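Bench notebook — cookware lids, glass and fittings
Feb 7, 2019

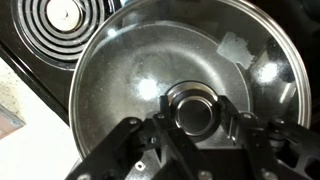
Large clear lid, steel rim, held at the knob over the black electric stovetop. Whitish patch on the glass at upper right.

Carried over from the November list: lid inspection, knob torque, fit on the wide pots. Kátia Queiroz has asked for one page she can hand to Tilahun with the returned parts, so the numbers are kept together at the end.

Large lid first. Logged as item 523. The glass has fine white specks across it and a frosted area, more or less square, on one side. Could be the remains of a label, could be mineral residue. I can't tell by eye. Glare makes inspection from directly overhead a poor method; low light from one side is better. Will repeat with the desk lamp against a dark cloth.

Cleaning order agreed with Kátia, mildest first:
Warm water and dish soap, soft cloth, air dry.
White vinegar, undiluted, pad left on the patch for ten minutes.
Cooking oil on a paper towel, then soap again.
Plastic scraper held flat. No metal blade and no scouring powder.

If vinegar removes it, record as scale. If oil removes it, record as adhesive. If neither does, treat it as damage to the surface and pull the lid from the cooking set. Do not run two steps together to save time. Last time we did that on the Totov lids and the result was useless, as we had clean glass and no idea what had been on it.

Knob. Polished metal with a recessed center, raised enough from the glass to take a secure hold. Pull the screw and washer before the wet work so water is not trapped under the base. Check the hole in the glass for chips on both faces with a fingernail and then with the loupe. Refit hand tight plus a quarter turn. The old sheet says a half turn, which is too much for a lid this wide. Iraís Solís cracked one that way in November and kept the pieces in the gray bin if anyone wants to see the fracture origin.

Rim. Run a cotton swab around the full edge and note any place where it snags. Look for food packed between steel and glass. The seam on the Brandomwood lids opened up after repeated dishwasher cycles, so write down the wash method every time, including hand wash. A blank in that column has been read as "hand wash" by some and "not washed" by others.

Fit test, to be done after cleaning. Pot in place, 1000 ml tap water, lid seated, medium setting. Weigh pot, water and lid together before and after. Wipe the outside of the pot dry before the second weighing. Start the timer at first visible steam. Stop at 80 minutes or when the water is low, whichever comes first. Handle the knob with a dry cloth; assume it is hot for the whole run. Do not set the lid down on the stovetop between runs — use the cork board, glass face up, so the knob is not carrying the weight.

Do not lift a hot lid and put it straight into the sink. This was in the first version of the sheet and got lost in the retyping.

Reference values so far:
Lid 523 with knob, as received, 1452 g.
Kitchen scale zeroed before weighing, no tray.
Knob screw not yet removed, torque not yet measured.

The mass seems high against the Tatisard catalog entry for the same diameter, but the catalog does not say whether the knob is included. I have written to ask. Until there is an answer, leave the comparison column empty and do not subtract a guessed knob weight.

Open points:
Replacement washers. Tilahun sent silicone, the drawing calls for fiber. Iraís to decide before anything is refitted.
The swab check needs a pass or fail limit. At present we only write "snags" or "does not snag," and two people will not agree on a slight drag.
Kátia wants a picture of the patch after each cleaning step, taken from the same side. Put the step number on a slip of paper next to the lid.
Scale battery is low. Spare is in the drawer under the bench, left side.

Next entry: vinegar result and knob torque for 523.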